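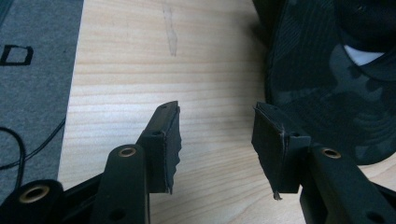 Speaker notes by the owner, Broma Hats | 27th July

Talks > Small Sellers > Hats on a Folding Table

Open with hello, thank the Nanden market people for the room, check the back row can hear me. Water on the left. Slow down!

So, I sell hats. Mostly ball caps, some bucket hats, a few knit ones when it gets cold. I've been doing it on weekends out of the back of a station wagon, and tonight I want to talk about the part of the job I was worst at when I started, and that's the table itself. Where stuff goes, how high, how much of it, where I stand. (Ask for hands: who here has a stall already? Who's thinking about it? If it's mostly the second group, spend more time on the float and the weather.)

Slide 2. My first market, back in March. I brought 118 hats because I owned 118 hats. I stacked them like pancakes. People would walk up, look at the top hat on each stack, and leave. If they did want the one on the bottom, they had to wreck the whole pile to get at it, and most folks are too polite for that. I sold 12 that day and five of those went to my cousins.

Pause here, let them laugh if they're going to.

What I changed first was putting out less. I know, you paid for the booth and you want to fill it. But a hat needs room so you can see its shape, and somebody needs to be able to pick it up without feeling like they're playing a game of pick-up sticks. One of each style goes out, the sizes and the spare colors live in bins under the cloth, and I tell people that out loud: "I've got more of those down here." Then they're talking to me already, and I've barely done a thing.

Slide 3. Brims. I went back and forth on this one for weeks. Brim facing the customer, or brim facing me? If you're on a flat table and people are looking down, the brim toward them feels friendly, like the hat is looking at them. The trouble comes when all the design is up on the front of the crown and your table is low – then it's mostly fine. On a high shelf the brim hides the bottom of the design from a short person. So walk around to the front of your own table, and then squat down a little. Do it before you open or people will stare. I still do it every single time.

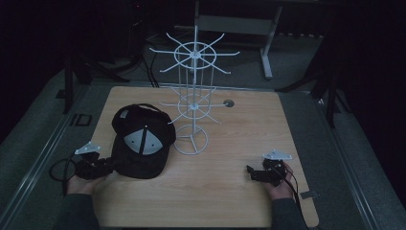
A black cap with a light gray panel, and a white wire spinner rack.

Slide 4. Spinners. I love a spinner. I bought my first one when the Vávra gift shop closed down and sold off its fixtures, and it squeaked so loud that I could hear customers coming from two stalls over. A drop of sewing machine oil fixed it. What I like is that people can't leave them alone. Kids especially, so keep it off the corner of the table, and if there's any wind at all, tie the base down. Fishing line works and you can hardly see it. I lost a whole rack of enamel pins into wet grass once and I'm still finding them in my shoes.

Small things go on the spinner. Pins, patches, stickers, keychains, whatever you've got that's cheaper than the main thing. Do not hang the main thing on it. I tried caps on a countertop spinner and the whole business leaned like a tired tree.

(If running long, skip to slide 6.)

Slide 5. Money. One month I moved all the pins from a flat tray up to eye level and took in $1092 for the month, hats included, which was my best so far. I can't prove it was the pins. The weather was also gorgeous and the peach guy was next to me, and the peach guy has a line all day long. If you can get next to a peach guy, do that before you spend a dime on fixtures.

Bring $100 in small bills for change. Ones and fives. The first person of the day will hand you a fifty for a sticker, it's practically a tradition.

Slide 6. Mirrors. Please, please bring a mirror. For two months I had people trying on hats and looking at themselves in their phones, and half of them got a text while they were at it and wandered off. Get one that's big enough to show shoulders. Hang it where they have to take a step toward you, but leave room behind them, because the friend is going to want to look too. The friend decides a lot of these sales, in my experience. Be nice to the friend.

Slide 7. Cloth or no cloth? At Turkia, the indoor winter market, the tables are nice enough that I leave the top bare and only hang a cloth down the front to cover the bins. Outdoors I use a plain cloth and clips. Patterned cloth made all my hats look like laundry. I'd go lighter than your stock if your stock is dark, and I sell a lot of black caps, so I go with oatmeal. It does show coffee. I own three of them now.

Slide 8 is the packing list. Leave it up during questions so people can take a picture of it. Somebody always asks about card readers: say I'll talk to them afterward, it's a long answer and I get grumpy. Also remind everyone that the sign-up sheet for shared booths is by the door, and they need to put their email down clearly this time.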